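Do you need the special towel?

The Dondar microfibre towel is the colour of a wet footpath and costs three times what the supermarket ones do. The packet promises 900 washes. I'd like to meet whoever stood at the machine for that.

My own kitchen trial ended at wash 3, so take this as a grumble. It picked up dust well enough. So did half an old flannelette sheet, which was free. The plush pile also grabs every crumb on the bench and hangs on to them, and fabric softener is said to ruin it. Fold it flat and it does look smart, I'll give it that.
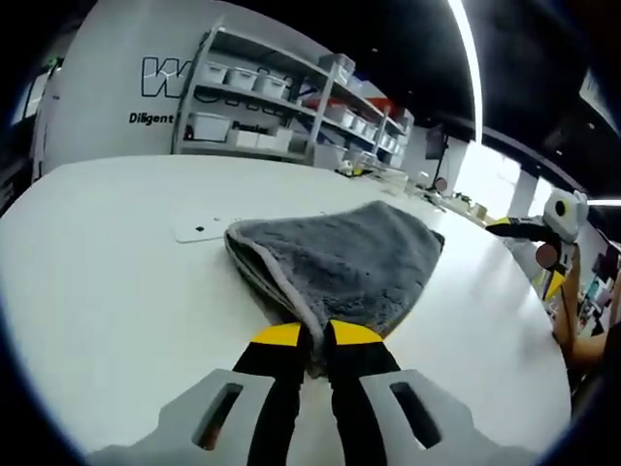
Joris Van Wijk wrote back to say I'm being unfair, that his grey ones are still going after years of Tuesday cleaning, and that the trick is a cold wash with no lint-shedding socks in the load. Maybe. I'm keeping the sheet.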